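Ticket 304 – double charge on hotel booking, Trandley Lodge
Status: open

Hi there, me again! I booked three nights at Trandley Lodge through the Motance app back in May, and my card's been charged twice. Both charges are for $276, same reference, a minute apart. The app only shows the one booking (I've checked under Trips and under Cancelled).

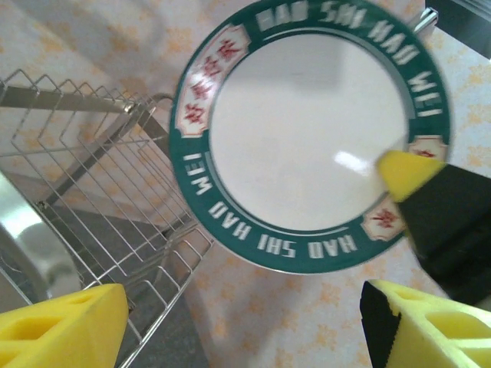

Update, 11 am: rang the lodge and they were lovely, but they can only see one payment at their end. They reckon the second one is stuck with Wernach, who handle your card payments. I've logged out, reinstalled the app and cleared everything I could find to clear – no change, still two charges on my statement.
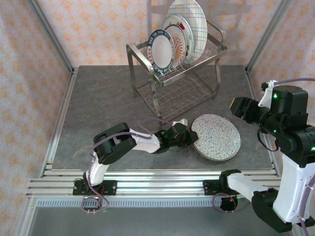
Update, 3 pm: your chat team asked for a screenshot of the bank statement, so I've emailed that through with the ticket number in the subject line. Could you please leave the booking itself alone while you sort the refund? Last time someone cancelled the lot and I lost my lake-view room!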